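Inicio | Listas | Archivo por hilos | Normas de uso | Contacto

Lista de residentes – Residencia Universitaria Bukau
Mayo – Enviado por: Administración, 16:20

Asunto: Re: Entrega de habitaciones y objetos personales al cierre del curso

Estimados residentes:

En relación con la consulta remitida a esta lista por D. Eoin Brophy, que se reproduce a continuación, la Administración considera oportuno precisar el procedimiento de entrega de habitaciones.

> Buenas tardes:
> En la circular 57 se indica que las habitaciones deben quedar
> libres de "efectos personales y alimentos". ¿Se incluyen los
> productos envasados sin abrir? Varios residentes de la segunda
> planta quisiéramos donarlos. Tampoco queda claro si la ropa de
> cama propia puede permanecer en el trastero durante el verano.
> Un saludo,
> Eoin Brophy

1. Alimentos

Los alimentos envasados, aun sin abrir, deberán retirarse antes de la entrega de llaves. Quienes deseen donarlos podrán depositarlos en la sala Goossens, en la planta baja, siempre que el envase esté íntegro y la fecha de consumo sea legible. Se admiten aperitivos, conservas, pasta y bebidas no alcohólicas. No se admiten productos refrigerados ni preparaciones caseras. Conviene reunir los artículos de pequeño tamaño sobre la cama o la mesa y trasladarlos de una sola vez en una bolsa con asas. 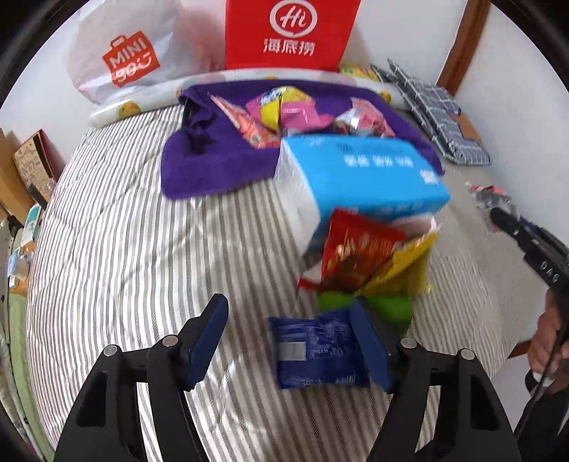
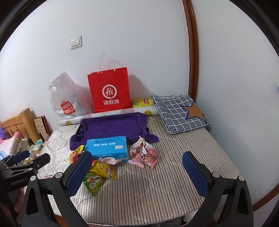 2. Ropa de cama y trastero

La ropa de cama facilitada por la residencia se entregará doblada en la lavandería. La de propiedad particular podrá guardarse en el trastero del edificio Skaltitz – únicamente en caja cerrada y etiquetada con nombre y número de habitación –, con un máximo de 2 cajas por persona. La residencia no responde de los objetos sin identificar.

3. Paredes e instalación eléctrica

Las marcas en paredes y los desperfectos en interruptores, enchufes o molduras se comunicarán por escrito antes de la revisión. Los avisos recibidos con posterioridad se tramitarán con cargo a la fianza. La reparación corresponde a la empresa Fundent, y no se autorizan arreglos por cuenta propia.

4. Consultas

Las solicitudes de prórroga, que no podrán exceder de 7 días, se dirigirán a la extensión 1427, en horario de mañana. Se ruega no utilizar esta lista para casos individuales.

Atentamente,

La Administración
Residencia Universitaria Bukau

Este sitio utiliza cookies propias para mantener la sesión en el archivo de listas. Si continúa navegando, acepta su uso. Aceptar | Más información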